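Nisness Folding Utility Table, Square and Rectangular Tops

Item group: Tables, folding
Sold by: Pledbridge Office and Home Supply
Page updated: January 14, 2023

The Nisness utility table is a light-duty folding table for break rooms, hobby rooms, rental units and short-term work areas. It is sold with a square top or a rectangular top. Both use the same leg locks and the same hardware bag.

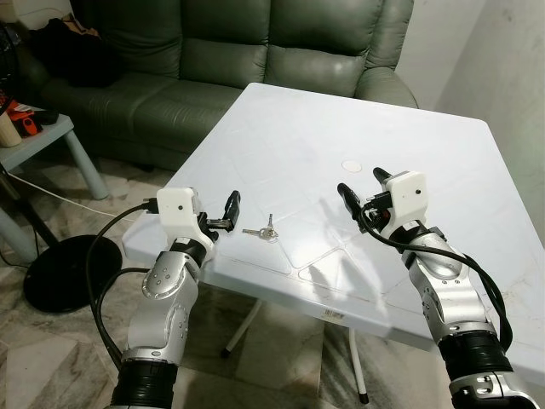
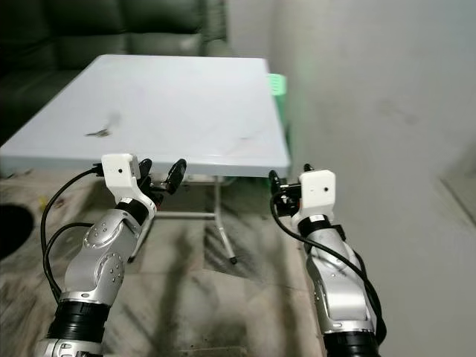
Square white table and light gray folding table. Tables shown are not included with replacement part orders.

Top

The top is a molded plastic shell with a hollow core. The surface has a fine matte texture. It is not rated for hot cookware, soldering or direct contact with solvents. Ink, hair dye and rust can leave permanent marks on light tops. Clean with dish soap and a soft brush, then rinse. Bleach will dull the texture and is not covered under warranty.

Frame and legs

The legs are powder-coated steel tube. Each leg ends in a press-fit rubber foot. Feet wear faster on rough concrete and can be replaced without tools – pull the old foot straight off, wipe the tube, and push the new one on until it stops. Do not use the table with a foot missing.

Lock rings slide down over the leg braces once the legs are open. Check that all rings are seated before loading the table.

Specifications

Rectangular top, length: 64 in
Leg sets: 2
Shipping weight, rectangular: almost 16 lb
Use: indoor, or outdoor under cover
Assembly: none

Loading

Spread the load evenly over the top. Do not sit, stand or kneel on the table, and do not clamp a vise to the edge. Lift the table to move it. Dragging it sideways puts stress on the brace rivets and will void the frame warranty.

Replacement parts

Feet, lock rings and brace rivets are stocked at the Sernville warehouse. Tops are not sold separately. Tables made before the December hardware change use the older Tzanetos lock ring, and the two ring types cannot be mixed on one table. The older ring has a flat inner lip – the current ring is beveled.

Returns

Unused tables may be returned within 14 days in the original carton. Parts in opened bags cannot be returned. Report freight damage before signing for the delivery, and keep the carton until the claim is closed.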